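3.2 Crease formation in unfolded items
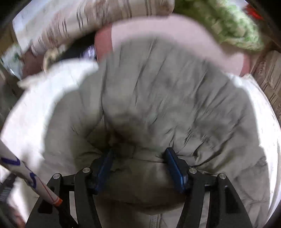
Figure 4. Grey-olive fabric item before folding. A long vertical fold runs left of center; tight creases radiate toward the upper right.

Items were taken from the mixed-load set described in Section 2 and laid out without smoothing. The set was collected in two households, Broline and Pillum, and holds garments and padded cloth items in everyday use. Each item was given a crease class before any folding began, following the scheme of Mendonça, with one change — long folds and short wrinkles were scored separately.

Thin material tends to gather into long creases, and these were the hardest to score. In Figure 4 the main fold curves slightly before it meets a dark, shadowed hollow, and diagonal wrinkles fan across the upper and right portions of the cloth. Under our scheme the fold is class A and the diagonal wrinkles are class B. The tight cluster on the right was entered as class C, a label kept for creases that spread from a small area.

Scorers worked from still images and did not handle the cloth. Where blur hid the upper edge of an item, the outline was left open and no area was computed. This rule removed up to 70 items from the area analysis but none from the crease analysis, which used all 2,000 entries. Items that could not be identified as a particular garment were kept under the general heading "soft item". Differences between the two households are taken up in Section 3.3.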